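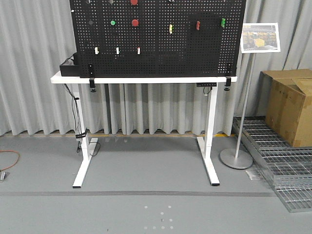

## Pegboard on a sit-stand desk, will it wobble?

*Posted by Dindar, January 24, 2022*

Hi all, I work from the box room at home and I've run out of places to put things. The desk is one of those that goes up and down, and I'd love a pegboard along the back for headphones, scissors, tape and the endless charging leads. The walls are old lath and plaster and I've already made one horrible hole in them, so I'd much sooner fix it to the desk itself.

What worries me is the wobble. It's fine sitting down, but when I stand up and type the whole desk has a bit of a shimmy. Would a metal board make it worse? And do the hooks fall out every time you grab something? Budget is 48 quid, including the bits to hang on it.
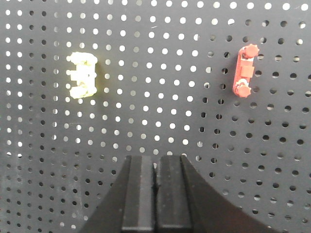
### Mac Carthaigh

I've had one on mine since August and wouldn't go back! A few things I learnt the slow way:

Get metal if you can. My first was hardboard and the holes went furry and loose within weeks (I do yank things, to be fair). Look for one with a folded bottom edge too, as it stops the sheet flexing and it's kinder on your knuckles.

Use 2 proper clamps, as far apart as the desk allows, and tighten them again after a week.
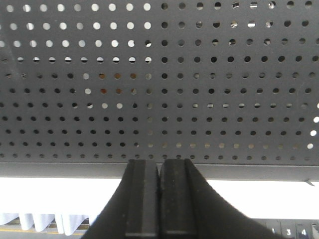 Then keep the heavy stuff low. I had a big torch and a drill up at the top and every time I hit the enter key the lot rattled. Moved them down to the bottom rows and it's been quiet ever since. Stick felt pads where the board meets the desktop as well, they cost pennies.

Oh, and check your hooks match the hole spacing before you buy a bag of them. I've got a drawer full that don't.

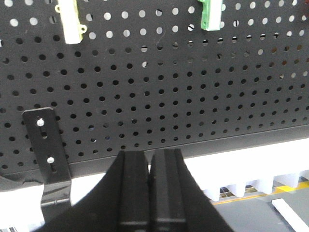 As for them falling out, mine did until I put a cable tie round the back of the ones I use most. Not pretty, but you don't see it from the chair.

### Balla

just screw it to the wall mate, find a stud. took me 7 minutes

### Prusora

He said lath and plaster! I'd go with the clamps. Do leave some slack in your cables before you raise the desk though, I pulled a lamp clean off mine.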